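Cellule Ovia – Guide de mise en service
Section 4. Réglage de la vue de poignet dans le simulateur

Cette section s'applique aux cellules Ovia équipées du préhenseur à deux doigts Nisbet et pilotées depuis le poste Storkitz. Elle doit être suivie après l'installation du logiciel (section 3) et avant le premier transfert de programme vers le bras. Révision du 13 octobre 2023.

4.1 Préparation

1. Mettez le bras réel hors énergie et consignez l'armoire. Aucune opération de cette section ne demande de mouvement du bras.
2. Démarrez le poste Storkitz et ouvrez le projet de la cellule.
3. Dans le menu Cellule, choisissez Simulation seule. Le bandeau passe à l'orange.
4. Chargez une cellule vide : ni table, ni bac, ni pièce. Le fond uni du simulateur suffit pour le réglage.

ATTENTION – Ne passez pas en mode Couplé pendant le réglage. Dans ce mode, toute commande d'ouverture ou de fermeture est aussi envoyée au préhenseur réel.

4.2 Réglage de la vue

5. Ouvrez l'onglet Caméras et sélectionnez Poignet.
6. Saisissez la distance entre la bride et le point de vue : 154 mm.
7. Saisissez l'inclinaison : 15 degrés vers l'avant.
8. Commandez l'ouverture complète du préhenseur et attendez la fin du mouvement simulé.
9. Affichez la vue en plein écran et comparez-la à la vue de référence.

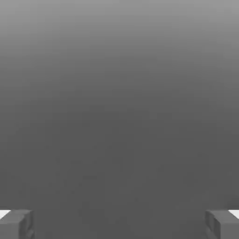
Le contrôle porte sur la symétrie de la vue. Une valeur d'inclinaison correcte ne garantit pas que le point de vue est centré sur l'axe du poignet, et un décalage latéral se reporte ensuite sur toutes les prises. Servez-vous des deux blocs gris des coins inférieurs : leurs faces supérieures doivent se trouver à la même hauteur et ils doivent avancer d'autant vers le centre, à gauche comme à droite. Les petites zones blanches des bords, au-dessus des blocs, donnent un second repère, plus facile à lire sur un écran peu contrasté. Entre les blocs, la vue doit rester dégagée.

10. Si un bloc monte plus haut que l'autre, corrigez le roulis par pas de 0,5 degré.
11. Si un bloc est plus large que l'autre, corrigez le décalage latéral par pas de 1 mm.
12. Revenez à l'étape 9 après chaque correction. Ne modifiez qu'une valeur à la fois.
13. Enregistrez le réglage sous un nouveau nom. Le fichier d'origine reste nécessaire en cas de retour aux valeurs d'usine.

Remarque – De légères marches de luminosité dans le dégradé du fond ou des taches peu contrastées dans la partie sombre proviennent de la compression de l'affichage. Elles n'ont pas d'effet sur le réglage.

4.3 Défauts courants

Vue entièrement grise, sans bloc : le modèle du préhenseur n'est pas chargé. Ouvrez Outils, puis Modèles, et sélectionnez l'entrée 27.

Blocs visibles mais immobiles à la fermeture : l'outil est rattaché à la bride comme objet fixe. Supprimez-le et ajoutez-le de nouveau comme outil articulé.

Vue figée : fermez l'onglet Caméras et rouvrez-le. Si le défaut persiste, relancez le service d'affichage Skerkside depuis le menu Système.

Le réglage est à reprendre après tout remplacement des doigts ou toute mise à jour du modèle. Passez ensuite à la section 5, Repères et point outil.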